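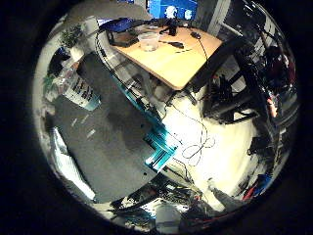
I promised a few of you I'd write down how I look after the arm, so pour yourself something warm, because I do go on. It has a small camera at the wrist, and most of my trouble over the past year has come down to that camera and the cables behind it.

I start with the cables every time. I move the arm slowly through its whole reach (joint two first, out to 90 degrees and back) and watch for anything that pulls tight or rubs on a bracket. Kilian Koller taught me to run my fingers along the bundle afterward with the power off, and he's right, you feel a nick long before you see it! 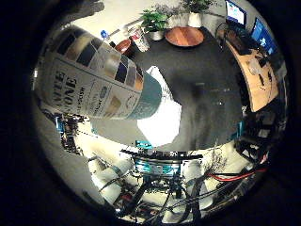
Next comes the view from the wrist. The lens is so wide that it takes in half the room, plants and desk and all, and a mount that has slipped a hair will shift everything. I keep one saved view from the day we set it up and compare the two on the monitor, going back and forth until I'm happy. In March I found a loose screw that way, after two evenings of blaming the software and, I'm sorry to say, blaming Jaqueline.
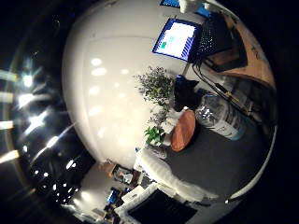 Skiltidham Robot Club: Arm Group

Then I let it pick things up. Light, ordinary household things are best, and I like to mix the shapes, so a bottle, a bit of cloth, whatever is handy. Our log now stands at 2,049 grips, and 63 of those were drops, nearly all from the weeks when the finger pads had worn smooth. I change the pads sooner now.

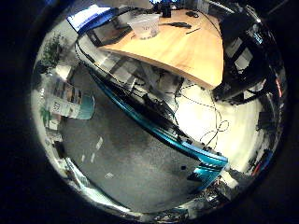

Last of all I bring the arm home, save the joint zeros under a new name and write the grip count in the notebook. Edit Vass has asked me to type up the whole notebook, and I will, just as soon as I can read my own handwriting from last winter. The wiring notes come first, and I hope to have those up before we take the wrist apart again.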